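Open day at Prorow, Thursday, doors at nine. I got there late and parked badly. By then Svetozár Slanina had already done the block demo twice and was on his second coffee.

He runs the demo cell. Has for 3 years. Before that he fixed packaging lines at Calano, "mostly at night, mostly on my back," and he talks like it - short, no slides.

So why toy blocks? People ask him that all day, he says. "They want to see it lift an engine. I tell them, an engine is easy, somebody gives you a drawing of the engine. A heart and a star shoved up against each other, that's a bad morning."

The job on Thursday was pushing, mostly. One arm, one plain rod on the end, no fingers. Visitors get to mess up the blocks between runs, and then the arm has to sort out who goes where. Kids are the best at it, according to Slanina. "Adults put them in a row. They can't help it. A kid makes a heap."

I asked how often it goes right. He had a sheet of paper folded in his back pocket. 1,124 runs logged in September, he said, and 152 of them stopped by a person. Not all failures - "some of those is me wanting lunch."

The control software is called Wimo and was written in house. He didn't want to say much about it. Verhoeven, the firm that shares the building, is supposed to be trying it out on their own line, but he waved that off too. "Ask them. They have better chairs."

What he did want to talk about was the board. Wood, screwed down to the table. He had a plastic sheet before and hated it, too slippery, blocks went sailing. Sanded this one himself, 2 evenings. "You spend all that money on an arm and then the thing that matters is sandpaper."

Total vistors by noon: 104, going by the sign-in book. A few came back for a second go. One man stood there for most of an hour and didnt ask a single thing, just watched, and then shook Slanina's hand and left.

Next thing on his list is the tight groups. Loose ones are fine, he says, you come in from any side you like. When they're packed together you push one and three more go with it.

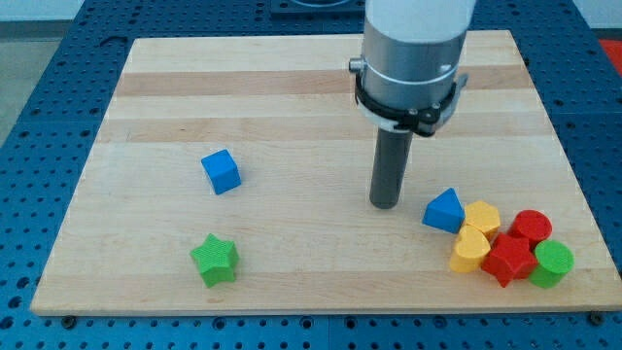 "Then you have to decide which one you care about," he says. "I usually start on the outside and work in. The arm doesn't always agree with me." He was due back at the cell at two, and there was already a line.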